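手工桌日常安全检查表(附检查意见)

地点:Flomley 手工室,长桌一侧
检查人:Dilani Seneviratne
复核人:Qistina Pelupessy
日期:2021年7月5日
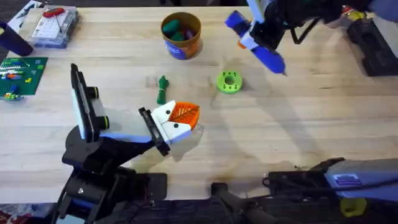 本表每次开课前填写,课后由当值的人再看一遍。结果只写“合格”“待改”“不适用”三种,有话要说的写在意见栏,没有就空着。上一版表格把桌面和收纳合在一项里,填的人常常只看桌面,这次分开了。

一、桌面

1. 桌面有无裂口、翘起、毛刺
结果:合格
意见:浅色木桌面,用手掌顺着木纹和横着木纹各摸一遍,没有扎手的地方。桌沿也摸过。

2. 桌面清洁
结果:待改
意见:有几处发暗的污迹。先用拧干的布擦,擦不掉再用细砂纸顺纹轻磨,磨完上一层薄木油。不要用钢丝球,去年10月有人用过,留下的划痕磨了很久。

3. 桌子是否稳固
结果:合格
意见:双手按住桌角前后推,不晃。桌腿螺丝今天没有逐个拧,下次补上。

4. 桌面上散放物品
结果:待改
意见:绿色的圆盘形物件平放在桌上,中间有孔,边上一圈小孔。旁边还有一小束绿色的绳。两样都没有归位。暂时不用的,绳收进分格盒,圆盘放到架子上。圆的东西立着放容易滚下桌,放的时候一律平放。

二、绳线类

5. 绳线是否扎好
结果:合格
意见:绿绳是成束的。按规定,散开的绳头不得垂到桌沿以下,过道上走动的人容易被勾到。

6. 绳线磨损
结果:合格
意见:抽查了架上的备用绳,没有起毛断股。Kavinda Gazi 提议把短于300毫米的绳头单独装一袋,留给初学的人练结,同意,袋子由他准备。

7. 绳头处理
结果:待改
意见:备用绳里有2根绳头没有封。封绳头用打火机的,必须到水池边做,不得在木桌上做。

三、罐、筒类容器

8. 容器有无锐边
结果:合格
意见:橙蓝两色的圆罐,罐口摸过,没有卷边割手的情况。以后凡是新添的金属罐,先看罐口再上桌。

9. 容器内物品
结果:待改
意见:罐里绿色和紫色的东西露出罐口。露出来本身可以,要求是尖的一头朝下,并且不要塞得太满,拿一件不应带出另一件。请当值的人倒出来理一次。

10. 容器摆放位置
结果:合格
意见:圆罐没有贴着桌沿,旁边留有空位。

四、收纳盒与手工具

11. 分格盒
结果:合格
意见:透明塑料盒,各格能看清。盒盖扣子试开过几次,扣得住。盒体没有裂纹。

12. 手工具是否归位
结果:待改
意见:红柄工具搁在分格盒盖上。盒盖上不放任何工具,开盒的人往往不看上面,一掀就滑下来。Howard Lambert 已答应在墙板上加挂钩,装好以前先放抽屉,刃口或尖头朝里。

13. 手柄有无松动、开裂
结果:合格
意见:红柄那件握住扭了几下,没有松动。抽屉里有一把 Moltetti 的剪刀,铆钉偏松,已经取出,贴了停用标签,修好之前不要用。

14. 工具数量核对
结果:合格
意见:登记本上共28件,今天核对相符,停用的那把也算在内。

五、照明与周边

15. 灯光
结果:合格
意见:坐下来试过,细活看得清楚。桌面上的影子有时会落在手前面,做裁切的人请换到影子淡的位置。

16. 电线
结果:合格
意见:插座面板没有发热、发黄。Kruger 牌的接线板仍在用,开关正常,不得再串接第二个。电线不要压在桌腿下面。

17. 地面和过道
结果:合格
意见:无积水,无碎线头。过道宽度够两个人错身。凳子用完推回桌下。

18. 急救盒
结果:待改
意见:创可贴剩得不多,消毒棉片有一包过期,已扔。Kumudini Akanda 负责向 Hekau 补货,到货后在本表背面签字。

六、需要跟进的事项

桌面污迹:课后处理,上油以后要晾透再铺东西。
绳和圆盘归位:开课前完成。
圆罐内物品整理:开课前完成。
红柄工具入抽屉:开课前完成,挂钩装好后改挂墙板。
绳头封口:本周内。
Moltetti 剪刀铆钉:送修,取回后由复核人试剪再入抽屉。
桌腿螺丝:下次检查时逐个拧紧,并在第3项写明。

复核意见(Qistina Pelupessy):
第2项和第12项连续两次待改,请当值的人看完本表后签名。第9项的要求写得偏松,我建议加一句:小朋友上课时,罐子由老师保管,用一件发一件。第15项同意,暂不加灯。其余照填表人意见办。

填表说明:
铅笔填写无效。写错的地方划一道线,在旁边重写,不要涂黑。填好的表夹在门后的蓝色夹子里,旧表保存到年底。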